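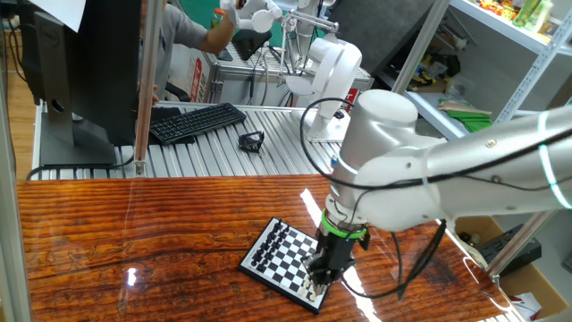 Reviving and maintaining a varnished table top

This page covers cleaning, cutting back and recoating a varnished wooden table top in a domestic room. It applies to oil-based and polyurethane varnishes in gloss or satin. It does not apply to French polish, wax-only finishes or oiled worktops, which need different methods. For French polish, see the separate Encombe guide to shellac finishes.

1. Identify the finish

Choose a spot on the underside of the top or inside the apron. Put a little methylated spirit on a cotton bud and hold it against the finish for a minute. Shellac goes soft and sticky and will mark the bud brown. Varnish stays hard. If the bud picks up colour but the surface stays hard, you are probably lifting old wax or dirt, so clean the spot with white spirit and repeat the test.

Cellulose lacquer is tested the same way with cellulose thinner. Lacquer softens quickly. Old oil varnish may wrinkle after a longer wait. Polyurethane usually shows little change. Open a window and wear nitrile gloves for this test.

Furniture made before the 1960s may carry lead in any painted parts. Test painted legs or rails with a lead kit before sanding anywhere near them.

2. Decide how far to go

Cleaning only: the surface is dull or sticky but the film is complete.

Clean and rub out: fine scratches, light rings, patchy shine.

Recoat: the film is worn thin but still stuck down everywhere.

Strip: flaking, deep crazing, bare wood over a large area, or black water stains. Stripping is outside the scope of this page.

To check adhesion, press masking tape firmly across the worst area and pull it back sharply. If flakes of varnish come off on the tape, a new coat will not hold.

3. Materials

White spirit
Washing-up liquid
Lint-free cotton cloths
Wet and dry paper, 400 and 600 grit
Grey abrasive pad
Tack cloth
Varnish of the same type as the existing finish
Flat brush, 50 mm, natural bristle for oil-based varnish and synthetic for water-based
Fine filter or a clean piece of old tights
Dust mask, P2 or better

The Wastari 500 ml tin of clear gloss is enough for two coats on a top seating six. Morris oil varnish behaves in much the same way but is slower to dry and slightly more amber in colour. Narkard floor varnish can be used on tables that get hard wear, but it dries very hard and is awkward to rub out later.

4. Cleaning

Add a teaspoon of washing-up liquid to a litre of warm water. Wring the cloth out until it no longer drips. Wipe along the grain, a strip at a time, and dry each strip before starting the next. Water left standing in open joints or around a breadboard end will swell the wood.

Let the top dry for an hour, then go over it with white spirit on a fresh cloth. Change the cloth when it turns yellow or grey. Carry on until it stays clean. Silicone from spray polish is the usual cause of cratering in new varnish and can need three or four passes to shift.

Stop at this stage if the shine has come back to your satisfaction. Leave the table overnight before putting anything on it.

5. Removing rings and light marks

White rings are moisture in the film. Leave them for a few days in a warm room first, as recent ones often fade. If the ring remains, rub it lightly with a cream burnishing compound on a soft cloth, following the grain. Check after every ten strokes.

Dark rings are in the timber and cannot be removed through the varnish.

Fine scratches can be reduced with 600 grit paper, used wet with a drop of washing-up liquid and wrapped round a cork block. Wipe the slurry away often. A uniform pale haze means the scratch pattern is level. Any change in wood colour means you have gone through the film. If that happens, go to section 6 and recoat the whole top, as patches of gloss varnish nearly always show.

6. Cutting back

Fix 400 grit paper to a block and sand with the grain using even pressure. Keep the block flat and stop just short of the edges, then finish the edges by hand with the grey pad. The varnish is thinnest there. Power sanders are not recommended on veneered tops, where the veneer may be well under a millimetre thick.

Glossy patches left after sanding are low spots. Work into them with the pad until the whole surface is matt. Vacuum with a brush head, wipe with white spirit, allow it to evaporate, and use the tack cloth immediately before varnishing.

7. Applying the varnish

The room should be between 15 and 25 degrees with humidity below 60 per cent. Turn off fan heaters and shut pets out. Heating pipes directly under the table cause bubbles, so move it if you can.

Stir the tin slowly. Do not shake it. Strain what you need into a clean jar. Thin the first coat of oil-based varnish with 10 per cent white spirit, unless the tin says otherwise.

Load the bottom third of the brush and lay the varnish on along the grain, starting a short distance in from the end and working outwards to avoid runs over the edge. Cover a strip two brush widths across. Tip it off with the brush nearly dry, held upright, in one long stroke. Overlap the next strip while the edge is still wet.

Look across the surface towards a window at a low angle. Missed areas show as dull patches. Correct them within five minutes. After that, leave the coat alone, including any dust or hairs, which can be sanded out later.

8. Between coats

Oil-based varnish: leave 24 hours.
Water-based varnish: leave four hours.

Sand lightly with 400 grit between coats. The dust should be white and powdery. If the paper clogs, the coat is too soft, so wait longer. Remove the dust and apply the next coat unthinned. Two coats are adequate for most tables and three for one used for meals every day.

9. Curing and use

Dry to the touch is not cured. Light use is possible after three days. Keep hot dishes, table lamps with rubber feet and plastic cloths off the surface for four weeks.

Brushes used in oil varnish should be rinsed twice in white spirit, then washed in soapy water. Spread used rags flat outdoors to dry before putting them in the bin. Bundled rags soaked in oil varnish can heat up and catch fire.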